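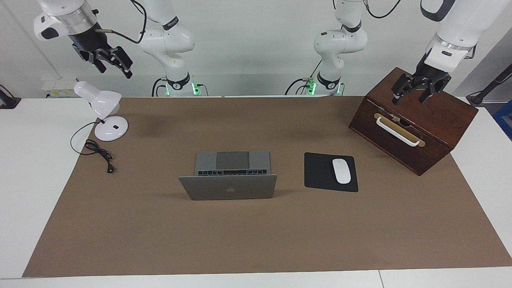
Teaching two arms to clear a desk, one recording at a time

Research Notes / Interviews

April 20, 2019
By Kekeli Boateng

Araba Gyamfi has spent most of the winter on desks. Her group at Drilska wants a two-armed robot to tidy an ordinary work surface, with a lamp, a laptop, a mouse on its pad and a box to put things in, and to learn how from people who steer the arms through the job by hand.

"We picked a desk so we wouldn't have to explain the task to the operators," she said. "They all knew what a tidy one looks like. They didn't agree, but they knew."

The group recorded 2,583 runs before it stopped in January. Each run starts with the objects in new positions on the brown paper mat and ends when the operator says the desk is done. Gyamfi and her colleague Iddrisu Yakubu then went through the recordings and threw out a lot of them.

The result they are now writing up concerns that step. A policy trained on 824 selected runs did better at opening the wooden box than one trained on everything. Yakubu said he had expected the opposite.

"I argued for keeping all of it," he said. "More data had helped us on every job before this one. Then we ran the comparison, and I asked to have it run again, and it came out the same."

The trouble was in how people went for the box. Some operators brought the gripper straight down over the lid. Others came in low from the front, toward the handle and the latch. Both ways can work. Trained on the mix, the arm tended to start one approach and drift into the other, and it would stop somewhere in between with its fingers open.

"You could see it hesitate," Gyamfi said. "I know that's the wrong word. It had two answers and it was averaging them."

The selected set keeps one approach for each position of the box. Yakubu did the sorting himself over several weeks, and he said that is the weak point of the work. A second person, Amerley Issahaku, sorted nearly 1,000 of the same runs without seeing his choices. They disagreed most when the box stood at an angle to the table edge.

The lamp cord remains unsolved. Gyamfi said neither policy handles it well, and the paper will say so. A cord lies differently each time, and the operators often changed their minds halfway through picking it up.

"Selecting doesn't help there," she said. "I can't find enough runs that look alike to select from."

The laptop was easier than either of them had guessed. The operators mostly left it where it was, and so does the robot.

Asked what comes next, Yakubu said he wants the sorting done by a program, and has a first version that groups runs by the path of the gripper. Gyamfi would like to go back to the recording sessions and give the operators clearer instructions about the box. They have not settled which to try first, and the arms are booked for cord trials until the paper is in.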